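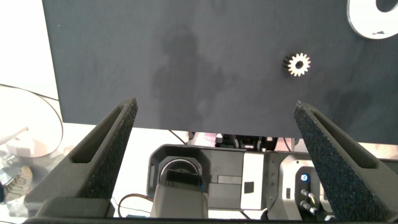
The Gear

Dorothy Mottram had until 2 o'clock. The clock man was coming at two, Herrera, the one from Aravena, and he wanted every piece back on the board before he'd so much as take his coat off.

One gear. That was all she'd found. Small, silvery, maybe gold if the light hit it. She'd put it down on the dark board and was scared to touch it again.

Forty years that clock ran. Her father's clock. A Turitz, from the old shop on the hill, and it never lost a minute till November, when she decided to clean it. With a butter knife. Stupid. The back popped, the spring went, and the insides of the thing were all over the kitchen floor and under teh stove.

She had most of it in a coffee can. The can was at her sister's. Her sister was not picking up.

Called again. Nothing. Left a message, mostly breathing.

Bell.

Ten minutes early – of course he was.

"Abelardo Herrera," he said, wiping his feet. "You said on the phone it was all here."

"It's nearly all here."

He went straight to the board. Bent down. Didn't pick the gear up, just looked at the teeth, all the way round, then through the hole in the middle like somebody might be looking back.

"Where did you get this?"

"The clock. My father's clock."

"No." He took off his glasses. "A Turitz never had this. Somebody put it in after."

"He did his own repairs," she said. Then stopped. He didn't. He couldn't hang a picture. He paid a man 65 dollars once to change a fuse.

"So who opened it?" said Herrera.

The phone started up in the hall. Her sister, had to be. Dorothy let it ring, four, five times, she was thinking of her mother at the kitchen table late at night, the radio low, a towel spread out, and the way she'd fold it over quick whenver one of the girls came down for water.

"Mrs. Mottram? Your phone."

"I know," she said, and went to get it.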